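Budgeting for a robot arm

From an encyclopedia of laboratory and workshop practice

Budgeting for a robot arm is the process by which a laboratory, college or small firm works out what it will cost to own a robot arm, as distinct from what it costs to buy one. The two figures are seldom on speaking terms. The subject covers the purchase itself, the parts that turn out to be sold separately, the room the arm will live in, the time of the people who will look after it, and the software used to practise on a machine that has not yet arrived.

Background

For many years the matter hardly arose outside large factories, which had whole departments for it. The arrival of lighter arms that could be fixed to an ordinary bench brought the question to people who had previously bought nothing more alarming than a pillar drill. Early budgets in this group tended to consist of one line, containing the price of the arm, and a second line reading "sundries". The second line is where most of the money went.

The first guide to be widely passed about among small laboratories was a set of notes by Qiuyue Cheng, written at the Kinard workshop after its own purchase had overrun. The notes are known for the advice that a buyer should get the quotation, read it, and then ask the seller to list everything in the sales brochure that is missing from the quotation. The reply from Kinard's seller ran to 2 pages.

The purchase price

A quotation normally covers the arm, its control box and a cable between them that is slightly shorter than needed. The gripper may or may not be included. Where it is, the fingers supplied are generally suited to picking up blocks, and the buyer who wishes to pick up an apple, a spoon or a sheet of paper should allow for several more pairs, along with the time spent finding out which pair works on which object.

Delivery, insurance in transit and import charges are usually quoted apart. So is training, which sellers describe as optional and which the arm does not.

Hidden and recurring costs

The table is the item most often forgotten. A bench that has stood quite happily under a kettle for ten years may sway when an arm is bolted to it, and a new one must then be found, paid for and got up the stairs. At the Yu teaching laboratory the replacement bench was delivered before anyone had measured the lift, and the cost of taking out a door frame was entered under "furniture, other".

Other common items are:

Mains supply and an emergency stop within reach of a seated person
Guarding or floor marking, where the risk assessment asks for it
Cameras, mounts and lights
A computer able to keep up with the arm
Objects to be handled, and replacements for those handled too firmly
Yearly servicing and software support
Storage for the crate, which must be kept in case of return and is larger than the arm

Staff time is usually left out altogether, on the ground that the staff are already being paid. Haiyan Lü, in a talk given on 7 March 2019, put the setting-up time for a first arm at over 300 hours, and noted that the figure in the matching grant application had been "one afternoon".

Simulation before purchase

Many buyers now spend a period working with a simulated arm before ordering a real one. The program draws a room, a table and a collection of household objects, and the arm is set to work among them. Reach can be checked, grippers compared, and the position of the base moved from one corner to another without anybody lifting it. Nothing breaks, which makes the running costs attractive.

The savings are real but need watching. A simulated room is tidy in ways that a rented one is not, and its floor is level. Friction is a number somebody typed in. Buyers who plan entirely from the simulation are apt to order an arm that suits the drawn table very well and then discover – usually in December, when the money must be spent – that the true one is 800 millimetres deep with a radiator behind it. The usual advice is to build the simulated bench from a tape measure, including the radiator.

Simulation has costs of its own. Object models have to be made or licensed, and a shared machine for running trials can take a fair slice of a small budget. The Wemska group reported that it had built 196 object models before settling on its gripper, and that most of these were mugs.

Leasing and second-hand arms

Leasing spreads the expense and moves the servicing to somebody else, at a price. The Lurkar scheme, open to colleges, lends an arm by the term and collects it during the holidays, when the staff would have had time to use it.

Second-hand arms are cheaper and come with a history, though not always a written one. Buyers are advised to ask for the hours run, the date of the last service, and whether the password for the control box is known to any living person.

Timing

Lead times vary. Orders are best placed once the room is ready, and are generally placed before it, so that the crate spends its first weeks in a corridor with a plant on top. Warranty periods commonly start on the day of delivery, and a buyer with building work outstanding should ask for the date to be moved in writing.

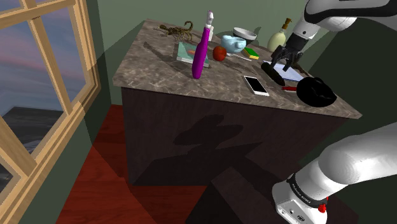 Where the seller agrees, the new date should be copied on to the purchase order as well as the delivery note, as the two are filed by different offices and only one of them will be found later.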